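How to Wash a Quilt at Home Without Wrecking It

I put off washing my big quilt for ages, convinced it would come out lumpy. It didn't! I've done it every September since, just before the cold nights, and it's an easy job if you give it most of a day.

What you'll need
A mild liquid detergent (I use the Bonska one)
2 colour catcher sheets
A big airer, or a decent washing line
A clean flat sheet

Step 1: Check it over
Spread the quilt on the bed in good daylight and go over the seams with your fingers. Any popped stitches need mending now, as a small hole can turn into a very big one in the drum. I lay a sheet on top while I sew so I'm not dropping bits of thread everywhere.
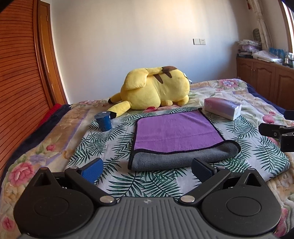

Palm print sheet over the flowery quilt.

Step 2: Test the colours
Dampen a white cloth, press it on the darkest bit of the pattern and hold it there for a minute. If colour comes off on the cloth, stop and take it to a cleaner. (Mine goes to Parry's on Relton Road if I'm ever in doubt.)

Step 3: Wash it cool
Put it in on its own, loosely folded, with the colour catchers and half your normal dose of detergent. Pick a gentle cycle at 30 degrees with a low spin. If you have to shove it in, your machine's too small and you want the launderette. Don't use fabric softener, it leaves the filling feeling a bit greasy.

Step 4: Dry it flat if you can
A wet quilt weighs a ton, so lift it out with both arms and never by one corner. I drape mine over two lines with the pattern side down, then turn it every couple of hours and give it a good shake.

Step 5: Put it back on the bed
Feel right into the middle before you make the bed up, and if there's any chill to it, leave it out overnight. Then smooth it from the centre outwards and pile everything back on top, cushions, cuddly toys, the lot.
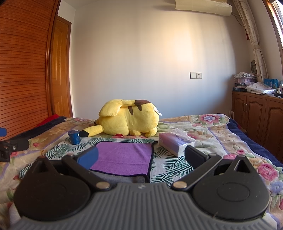
Storing it over summer
Use a cotton bag or an old pillowcase, not plastic, and refold it along different lines every couple of months so the creases don't set.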